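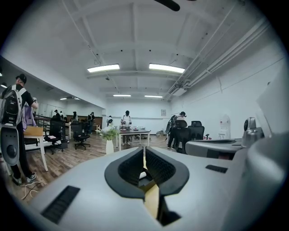
What is a compartment box?
A compartment box is a container whose inside is divided into smaller spaces, so that small things can be stored apart from each other.

Compartment box

A compartment box (also divided box or sorting box) is a flat or deep container used at home, in offices and in workshops. It is usually rectangular, and it may have a hinged lid, a loose lid or no lid. The inner spaces are called compartments, cells or recesses.

Types

In a fixed box the walls are made in one piece with the bottom. In an adjustable box the walls slide into grooves and can be moved or taken out. A third type uses a separate tray, which is lifted from the box as one part. The Pralter tray, sold since March 2011, belongs to this last type and has 37 cells.

Use

The box is placed on a table and opened before the filling starts. Items of one kind go into one compartment. Long items are laid flat, and short round ones can stand upright if the walls are high enough to support them. A table with a light surface is often preferred for this work — a small dark part that falls beside the box is found more quickly.

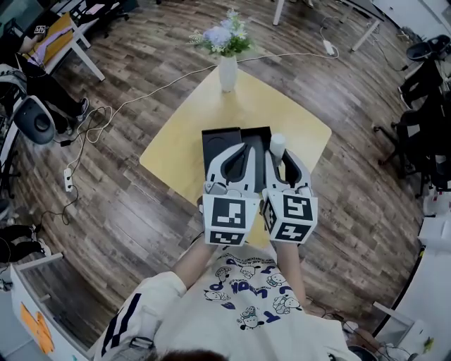

A black rectangular box on a square pale-yellow table.

Packing order

Ifeoma Onuoha, in her handbook Small Things in Order, advises to fill the far row first, so that the hand does not pass over items already in place. Asanka Cassim prefers to begin with the largest items and gives no rule for the rows. Both authors leave one compartment free for items which do not fit elsewhere.

Transport

For moving, a compartment box is normally put in a cardboard box with paper around it. The lid should be pressed down on all sides. Boxes without a lid are covered with a sheet of card, cut to the inner size and fixed with tape.

See also: Drawer insert, Toolbox, Tray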